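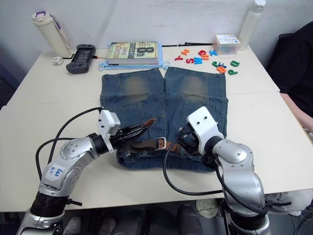

Two grippers, one belt, and a lot of tea

I've been putting off writing this one up because the belt job kept changing its mind about which gripper it liked best. But it's July, the room is far too warm to do anything clever, and my notebook is full, so here we go.

For anyone who missed the last post, I'm comparing two sets of parallel grippers on our pair of small arms. One set is the Grisent, with the stubby fingers. The other is the Larnmont, which has longer, thinner ones and costs a fair bit more. The arms stay the same, the controller stays the same (still the Moldovan box, still with the fan that sounds like a hairdryer), and so does the job. Denim shorts flat on the table, waistband nearest the arms, leather belt through the loops. Left arm takes the loose end of the belt and lifts it, right arm holds the waistband down near the buckle so the whole lot doesn't slide across the table.

It sounds easy! I could do it with my eyes shut and a biscuit in the other hand. But denim and leather are horrible things to ask of a gripper one after the other. Denim bunches and gives way, so you can press on it quite badly and get away with it. A belt is stiff until it suddenly bends, and if you've only got hold of the edge it twists in the fingers and pings out.

The Grisent was good at the holding-down side. Short fingers, nice wide pads, and it just sits there like a paperweight. On the pulling side it was much fussier. The strap had to be standing up a little already or the fingers skated over the top of it. The first afternoon I had 14 goes with it on the left arm, and by the end I was muttering.

The Larnmont gets its fingertips under a strap beautifully. What it doesn't like is being pressed down on cloth. The fingers flex, only slightly, but the controller sees that as having touched something hard and backs off. I spent far too long fiddling with the force limit before I worked out that I could simply leave it a bit lower and let it take its time.

Then there are the wrist cameras, which are a whole subject by themselves. I love them for the last few centimetres of a reach, when the head camera can only see the back of the gripper. They are much less lovely when something thick and fluffy gets up close to the lens, and anything leaning on the fingers fills half the picture. You also have to get used to everything being sideways. I've given up tilting my head at the screen and now just read it that way, like a book spine.
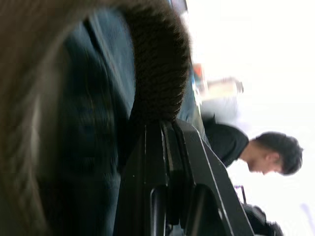
Wrist camera view, with brown fuzz and blue cloth right up against the gripper.

I had a go at turning the wrist exposure down, and it helped with the bright side of the room but made the dark cloth into a solid lump. Turning it up again did the opposite, of course. If you've got dark fabric near the fingers and a bright background behind, you're going to lose one of them. I went for keeping the fabric and letting the background burn out, and I'd do the same again. The software I use for labelling (Arora, the free version) didn't seem to mind either way.

The other thing I'd warn you about is cables. Both arms have a black one coming off the gripper end, and the loop needs to be generous or it tugs when the wrist turns. Make it too generous and it starts wandering over the table and having opinions about your shorts. I ended up with a big lazy curve on the left and a hanging loop on the right, and I check both before every run. 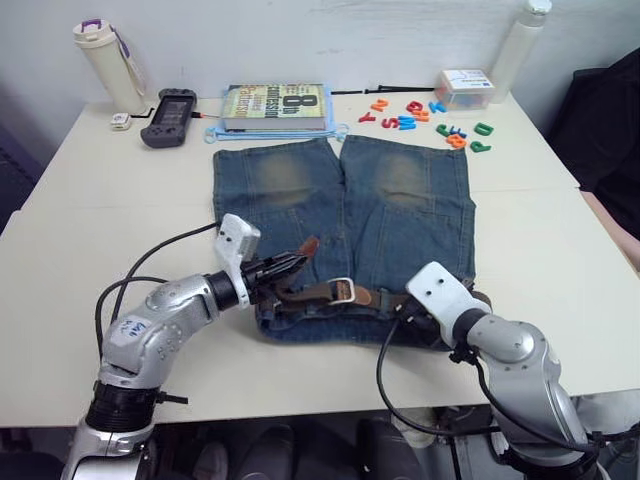
So which would I buy? If I could only have one pair, the Larnmont, and I'd put up with the bendy fingers. Picking up the strap is the hard bit of this job and it does that well. If you mostly fold towels or press things flat, save your money and get the Grisent. I did try one of each for a day, long fingers on the left and stubby on the right, and it was the happiest I'd been all week — but then you've got two sets of settings to keep straight, and I loaded the wrong one twice before lunch.

We've now saved over 3,000 runs across everything, counting the bad ones, and I want to go back through the belt ones properly before I say any more about how often each gripper dropped it. My notes say "fine" a lot, which isn't much use to anyone.

Next up is getting the belt all the way out of the loops. I've done the first loop with the Larnmont and it took ages. Kettle's on.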